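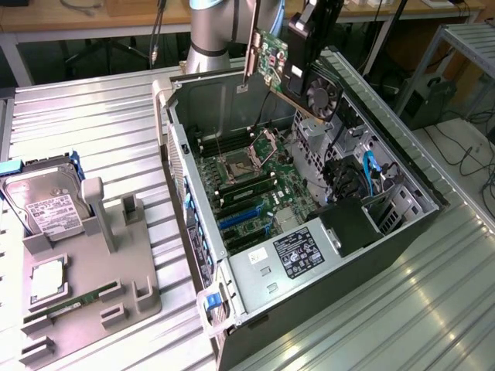
MINUTES OF THE CELL MAINTENANCE MEETING
Desktop Assembly Cell, Enham site
Meeting opened at 9:15 a.m.

Chair: Raphaël Carré
Represented: Enham cell operations, Enham maintenance, Worix (integration), Baudry (parts supply)
Apologies: Clestus programme office

1. Minutes of the previous meeting
Accepted with one correction. Under item 4, "gripper pads" should read "gripper fingers".

2. Condition of the cell
Maintenance reported that the arm had completed 4000 insertion cycles since the last full service. Joint backlash was measured at all axes and was within tolerance. The wrist fasteners were re-torqued and marked. The finger faces showed wear on the inner edge and were replaced as a pair. The old set is to be kept until the next service for comparison.

3. Expansion card placement
The meeting reviewed the card step, in which the arm carries the card vertically above the open tower case before lowering it to the board. Worix advised that the grip point at the top of the card should remain as programmed. Operations had recorded occasional contact between the metal bracket and the case opening during descent. It was agreed that:
(a) approach speed over the case be reduced by 30 per cent;
(b) the force limit on the final downward move be left unchanged pending further trials;
(c) the arm retract to the hover position on any bracket contact and wait for the operator.

4. Parts tray
The tray holds the hard drive, processor and memory to the left of the case. Maintenance asked that the tray position be re-taught whenever the tray is lifted off the table for cleaning. Operations noted that the present procedure calls for this only at shift change. The procedure is to be amended.
Baudry confirmed that replacement trays can be supplied in the same grey plastic. The colour was not considered material to the cell's operation. No order was placed.

5. Case location
There was discussion of whether the case should be clamped to the ribbed table. The Chair favoured a fixed stop at two sides. Worix preferred a clamp and undertook to provide a drawing of each arrangement. Deferred.

6. Cable management
Cables hanging from the desk behind the cell are to be gathered and tied clear of the arm's reach. Floor cables beside the table are to be covered. Maintenance to complete before the July trial.

7. July trial
Clestus had asked in writing for a run of 200 cards under the revised settings. The meeting agreed to the number, on the condition that the finger faces be inspected at the midpoint and the results entered in the cell log.

8. Actions
Worix: revised speed and retract settings; drawings for item 5.
Maintenance: cables; amended tray procedure.
Operations: log sheet for the trial.
R. Carré: reply to Clestus.

9. Other business
The spare key for the control cabinet has been returned to the maintenance office.

The meeting closed at 10:05 a.m.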